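Packing the teal bag again

October is when I get the itch to go see my cousin in Sullildale, and so every October the teal backpack comes down off the closet shelf and spends a few days on the table while I fuss over it. I love this part! I know plenty of people who throw everything in ten minutes before the bus (my friend Niilo Ikonen is one of them, and he always seems to have socks), but I like to take my time, with coffee, and put things in and take them out again.

The bag itself is one of my favorite things I own. It's padded all over in puffy teal sections, almost like a little quilt, with bright orange zippers and straps, so I can spot it across any station. I bought it in Nanbridge two years ago and I've never been sorry. My plush friend rides on the outside, gray on top and white around the mouth, with a long beige snout. My cousin's kids say seal and I say mole – we've agreed to keep arguing.
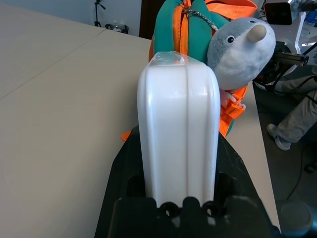 The small stuff

Small things are where I lose my mind a bit. Anything hard and smooth, like a white plastic case, I try to settle against the padding so it doesn't knock around, and I'm a great believer in a bit of clear tape over a lid. The tape never goes on flat for me, I get creases every single time, but I'd take creases over a lid popping open somewhere past Grutirari.

Then come the straps. This bag has a lot of them, and I like to go around and tuck in what I can before I start on clothes – otherwise they catch on the seat, and it's 142 miles of somebody tugging at my elbow.

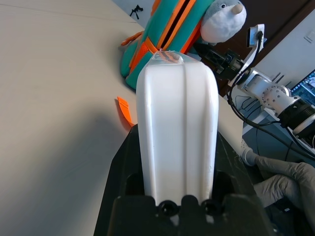 The bag on the table, with our seal (or mole) keeping watch at the back.

I still haven't decided about the second sweater. The forecast says mild, my cousin says bring it, and she's the one with the drafty spare room. I'll probably roll it up and squash it in on top, and then have to sit on the whole thing to get the zipper closed.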